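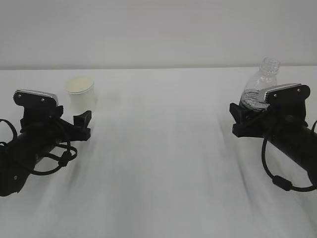 4. Teaching the two-arm pour

By now both arms should be homed and talking to the Cetuvach controller (section 3). Now comes the part we've been itching to get to! Pouring is a lovely first job for two arms, as it uses nearly everything in the software at once: the cup finder, the shared planner, the grip monitor and the tilt loop. Get this one running and most of the other table tasks will feel familiar.

You'll need a plain paper cup, a clear bottle with the cap off and a little water in it, and a cloth over the table. Keep the bottle label-free if you can. The Irau perception module copes with labels, but it learns the outline of a bare bottle faster.

4.1 Set the start pose

1. Open the Tistness panel and choose Tasks, then New, then Two-arm pour.

2. Stand the cup on the left side of the table, just past the fingers of the left gripper. Leave those fingers open.

3. Stand the bottle upright at the right gripper and bring the fingers in with the jog keys.

4. Keep the middle of the table clear. The planner uses that stretch as the meeting zone, and anything left in it will be treated as an obstacle.

5. Press Save start pose. The panel stores the joint angles for both arms along with one picture from the fixed camera.

Note: You can save as many start poses as you like, and we'd encourage it. Divina Saludo, who wrote the cup finder, trains with the cup in a slightly different spot each time and gets much steadier results that way.

4.2 Check what the software sees

6. Switch to the Perception tab. A coloured outline should appear on the cup and another on the bottle.

7. Look at the cup outline first. A white cup on a white cloth is a hard case, and the finder leans heavily on the rim. If the outline jumps about, raise Rim weight one notch and wait for it to settle.

8. Now look at the bottle. Clear plastic gives the depth reading very little to work with, so Irau builds the shape from the neck and shoulder and fills in the rest. Part of the bottle will be hidden behind the gripper, and that's fine – hidden parts are drawn as a dotted line.

9. Turn on Cloth filter. It teaches the system to ignore creases and soft shadows. Without it, a deep fold can be picked up as an edge, and you may see a third outline with nothing in it.

Caution: Don't go on to 4.3 while an outline is flickering. The planner will accept it, but the pour point will move with it.

4.3 Plan the move

10. Select Plan both. Yap, the planner, works out the two paths together, so neither arm has to stop and wait for the other. It's a joy to watch on the preview.

11. Play the preview at a slow speed and watch the forearms as well as the grippers. Check the cables too: Yap knows the shape of each arm but not the loops of cable hanging from it. If a loop looks likely to catch on the table edge, move its clip and plan again.

12. Set Tilt limit. Leave it at the default for your first run.

13. Set Pour time to 5 seconds. You can shorten it later, once the tilt loop has seen a few runs.

Note: If Yap reports "no shared path", the cup is nearly always too far back. Bring it closer to the middle and save the start pose again. The search gives up after 2000 tries by design, so pressing Plan both over and over won't help much.

4.4 Run it

14. Keep your hands off the table and press Run dry first. The arms go through the whole movement with the bottle held upright.

15. If the dry run looks right, press Run. Stay within reach of the stop button.

16. When the arms return to the start pose, mark the run Good, Spilt or Missed. Please be strict with yourself! The tilt loop learns from these marks, and a generous Good will come back to bother you.

17. Repeat until you have 20 marked runs, then press Update tilt loop.

Caution: Grip force is set separately for each side. A setting that holds a bottle will crush a paper cup, so never use Copy to other arm on the Grip page for this task.

4.5 If something goes wrong

Bottle slips as it tilts: raise Hold force on the right arm by one step. Dry the outside of the bottle before trying again.

Cup tips over when the left gripper closes: the approach is too fast or too high. Lower Approach speed first, then Grip height.

Water lands beyond the rim: open the run in Replay and compare the planned pour point with the cup outline. If they match, the tilt is too quick. If they don't, go back to step 7.

Arms stop halfway and the panel shows code 3: one arm has lost its timing signal from the other. Restart the shared clock from the Tools menu. There's no need to home the arms again.

Task files can be swapped between set-ups as long as both use the same grippers. Jerome Lacson keeps the shared folder, and new pours are always welcome there – do add a line on which cup you used.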